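**Can a machine tidy your desk yet?**

I've been asking the same thing every January for years: when do I get a robot that clears up after me? So when Gorazd Yordanov offered me an afternoon watching two arms sort stationery, I said yes before he'd finished the sentence.

The job is one any of us could do while on the phone. Tape goes in one bin, staplers in another, small metal bits in a third. The arms work over a wooden worktop with three clear plastic bins at the back, and that's the whole chore. 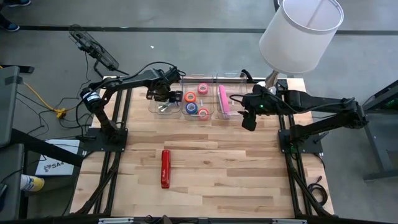

I love how ordinary it is! Years of clever demos have given us machines that dance, and what I want is one that knows a stapler from a roll of tape and puts each where it lives. Gorazd's team at Cindeck set themselves a target of 84 items in a session, and they got to 55 on the day I visited. Slow, yes - I could have done the lot with a cup of tea in one hand - but I found myself cheering for every roll.

Tape is harder than you'd think. It rolls, it stacks, and a gripper has to choose between the rim and the hole in the middle.

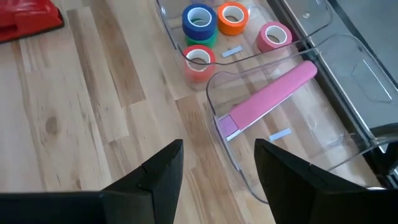 *Rolls of tape in one bin, a pink stapler in the next.*

The best change since Gorazd's last visit to us is the close-up view from the gripper. It gives the software a proper look at what's between the fingers, though it also takes in the rest of the room, daylight and all. 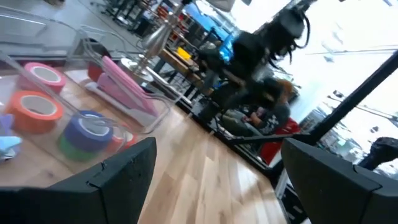 *The gripper's view: tape close by, big bright windows beyond.*

So, can they do chores? Some of them, on a good table, with things they've met before. Gorazd reckons a stockroom shelf at Kirkach is a fair next step, and that my kitchen drawer is not (rude, but I've seen the drawer).

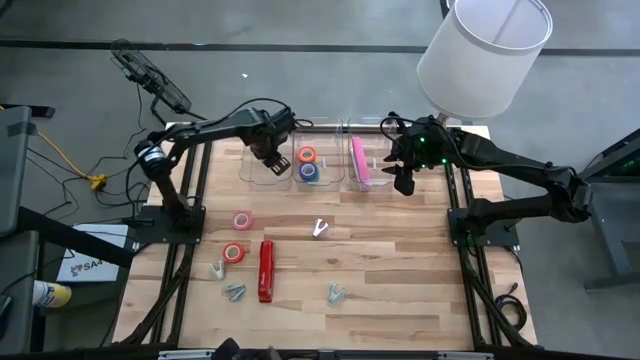
**Ellow Makers' Club - Robotics Group**

Staple removers are the awkward customers, with those little jaws and no obvious side to pick them up by. We'll be talking about grasping small things at our next meet-up, and there are 12 places. Bring something fiddly from your own desk - I'm bringing 6 bulldog clips and high hopes.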